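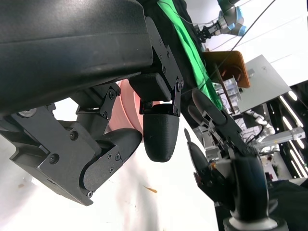
Etulier Recipe Cards: README

Hi! I'm Yi-an, and this is my pile of typed-up family recipe cards, 94 of them so far, mostly soups, pickles and a frankly silly number of dumpling fillings. I started in June with one shoebox and then my aunt handed me another (thanks, I think?).

What's in the folder

cards.csv has one row per card: title, who wrote it, ingredients, steps, and a notes column where I dump everything that didn't fit anywhere else. units.txt is my cheat sheet for turning "one rice bowl" into milliliters. I went with 200 for a rice bowl, and if your family's bowls are bigger, change it there and rerun convert.py.
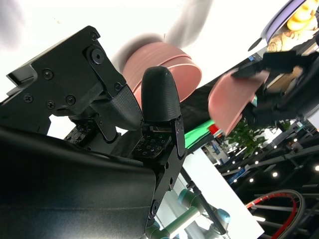
Hưng Giáp wrote to me that the bowl size is fine for the soups but makes the kimchi brines way too salty, and that I should leave brines in the original words until somebody has cooked a few. Fair point! As of the last update, anything tagged "brine" skips the conversion.

Known problems

Nine cards have no author. Two of those might be Myung-ja Tak's (the loopy handwriting looks right to me) but I left the field blank anyway. Oven temperatures are whatever the card said, so please check before you trust a 60, it could be minutes. Spelling is mine when the ink was too faded to read, and those rows say "guess" in the notes.

Using it

Cook from it, copy it, fix it. If you send changes, put the card title in the subject line so I can find the right row. I usually go through my mail on Wednesday.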